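4. Setting up the Kuvia book scale and postage label printer 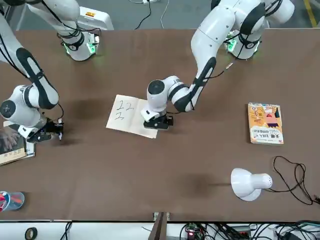

Read this section before you trust the number on the display. The Kuvia is sold as ready to weigh out of the box, and in my experience at the Cullirbridge shop it is ready to weigh badly. Most wrong postage comes from the surface underneath, so pick that first. A plain tabletop, like the brown one in the picture with a dark-covered book lying at its left edge, will do. A folding table will not, whatever the leaflet claims.

1. Set the scale down and turn the feet until all 3 touch.

2. Plug in the adapter and wait for the zero. The leaflet promises a reading at once. Give it 2 minutes.

3. Place the test weight in the middle of the plate. It should read 241 grams. If it doesn't, hold TARE until the display blinks, then repeat this step.

4. Move the weight to each corner in turn. Small changes are allowed, supposedly. I send back any unit that shows them.

5. Load the labels shiny side up and print one blank.

NOTE: "Smart Rate" guesses the postal class from the weight. It guessed wrong often enough at Drallwood that we switched it off -- menu 847, then OFF.

CAUTION: Do not leave a book on the plate overnight. The zero drifts, and the scale will not warn you.

CAUTION: Keep hands off the plate while the reading settles.

6. Weigh one wrapped book and check the result against a second scale before printing paid labels.

Section revised by Nhung Phùng, 25 July 2019. Battery use is covered in section 5.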